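Imprimer cette page | Envoyer par e-mail

Foire aux questions : chiffons, housses et grandes toiles

Vous êtes nombreux à nous écrire chez Hilum pour des histoires de plis, de peluches et de taches de café, et nous répondons toujours avec plaisir (parfois un peu longuement, on nous le reproche gentiment !). Voici les questions qui reviennent le plus souvent.

Faut-il laver un chiffon neuf avant de s'en servir ?

Oui, surtout s'il est de couleur. Un bleu tout neuf peut dégorger au premier contact avec un tissu clair, et il serait vraiment dommage de l'apprendre sur votre plus belle housse. Passez-le seul en machine, sans adoucissant, puis pressez-le humide dans un mouchoir blanc : si le mouchoir reste blanc, vous êtes tranquille. Sinon, on recommence, deux lavages suffisent presque toujours.

Comment dépoussiérer une grande housse sans y laisser de traces ?

Travaillez à sec, en descendant, et par petites surfaces. Beaucoup de gens frottent en rond, comme sur une vitre, et se retrouvent avec des auréoles mates. Il vaut mieux tapoter, avec un chiffon ramassé en boule dans la main. Secouez-le dehors de temps en temps et changez de côté dès qu'il grise.

Ma housse fait des plis en travers. Est-elle trop grande ?

Pas forcément ! Une toile souple a le droit de faire des plis, et nous trouvons même cela plutôt joli. Si les plis partent en diagonale, c'est souvent qu'un coin est plus tendu que les autres : détachez tout, reposez la housse par le milieu et tirez doucement vers les bords. Pour la gamme Prindau, comptez jusqu'à 80 centimètres de tissu à rentrer sous les coussins, ce qui surprend toujours un peu la première fois.

Puis-je repasser la toile Ogbonna ?

Oui, à fer doux et sur l'envers, quand elle est encore légèrement humide. Sur l'endroit, posez un linge entre les deux, vous éviterez le lustrage.

Et si je renverse quelque chose ?

Absorbez tout de suite, sans frotter, du bord de la tache vers le centre. De l'eau tiède, un peu de savon neutre, et de la patience. Évitez le sèche-cheveux, qui fixe très bien le café (l'une de nos housses de démonstration en garde le souvenir).

Comment ranger les chiffons ?

Pliés s'ils sont propres, en vrac dans un panier s'ils attendent la lessive, mais jamais en boule au fond d'un placard quand ils sont mouillés. Nous les classons par couleur, une pour la poussière, une autre pour la cuisine, et tout le monde s'y retrouve à peu près.

Où trouver un échantillon de tissu ?

Écrivez-nous en indiquant la référence : 244 pour la toile Prindau, 1569 pour la toile Ogbonna. Les échantillons partent de notre atelier Utisetti, en général le matin, et vous pouvez les garder le temps qu'il faut pour les regarder chez vous, à la lumière du jour puis le soir sous les lampes.

Dernière mise à jour : janvier 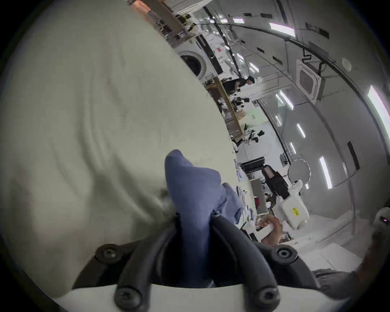
Un chiffon bleu froissé contre une grande toile gris-beige clair.

Contact | © Hilum, tous droits réservés | Haut de page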